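2020-02-19

Budget day tomorrow, so of course I've spent all of today on one spreadsheet and drunk far too much tea. The question (same question as December, it never goes away) is whether we put our money into a second packing cell from Leltness or go for the cheaper Tratard kit and spend what's left on spare grippers. I was firmly Leltness on Monday. By lunchtime I'd wobbled.

What wobbled me was cables! I'd done all my sums on boxes. Boxes are easy, they've got corners, they stay where you put them. But a big slice of what we'd be packing is power leads and mice and other things with tails, and a lead is a horrible thing to price because it's never the same shape two times running. So I've added a line to the sheet called "floppy stuff" and I'm rather proud of it.

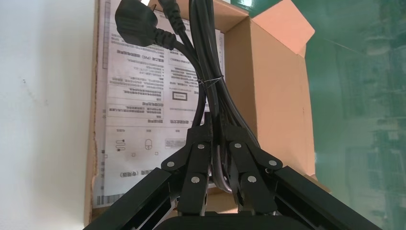

Fingers round a bundle of leads, twist tie and all.

Anyway, the grippers. Clegg have quoted us 56 pounds for a pair of replacement fingertip pads, and at first I thought fine, that's nothing, that's a decent dinner. Then I worked out how many pairs we might get through in a year if we're pinching cord all day long, and it stopped being a dinner and turned into a holiday. I've put in 19 pairs for the first year. It's a guess, but it's a guess with a cell reference, so it looks very respectable.

The other thing I keep forgetting is everything round the arm. Tables! Cable clips! Somewhere to put the boxes so the lids stay open and out of the way! I left all of that off last year's bid and we ended up begging for top-ups in dribs and drabs, which makes you look as if you can't add up. This time there's a flat 2000 for furniture and bits, and if it's too much, lovely, I'll buy a better stool.

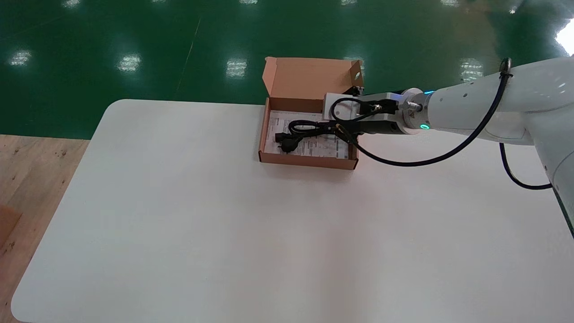 Stop pricing the arm and price the hours, came the message while I was still fiddling with the furniture line, because the arm gets paid for once and somebody has to set it up again every time the product changes. Which was annoying, mostly because it was right. I'd put setup down as a one-off. So back I went and spread it across the year, 52 weeks, one changeover in each, and the nice cheap Tratard option wasn't nearly so cheap any more. Their changeovers look slower to me on paper. I've asked them for a proper figure and I bet it comes back as a brochure.

Gudumex rang as well, wanting to talk about leasing. I do quite like the idea of leasing (someone else's problem when it breaks!) but I read the small print twice and the grippers aren't covered, and neither are the pads, so the very bits I expect to wear out would still be mine to pay for. I've left them in as a third column, greyed out, partly to be fair and partly so it looks as though I shopped around.

I did have a happy half hour on the mouse question. A mouse counts as two jobs in my sheet, one for the body and one for the cable, and I'd been charging the same minutes for each. I've now given the cable double. If I'm wrong we'll come in under, and I can live with that.

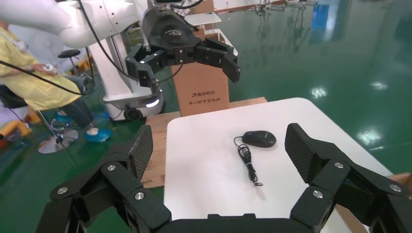
One mouse, with its tail. Two lines on my spreadsheet.

So where I've got to tonight: Leltness for the cell, Clegg for the pads, the furniture line stays put whatever anyone says, and I go in asking for two arms and settle for one plus the spares if faces go funny. Still need to ask whether delivery is in the Leltness price. Also need to print the thing, and the printer is out of black again. Bed.

4 comments · 11 shares
Contact · Copyright 2020 · Back to top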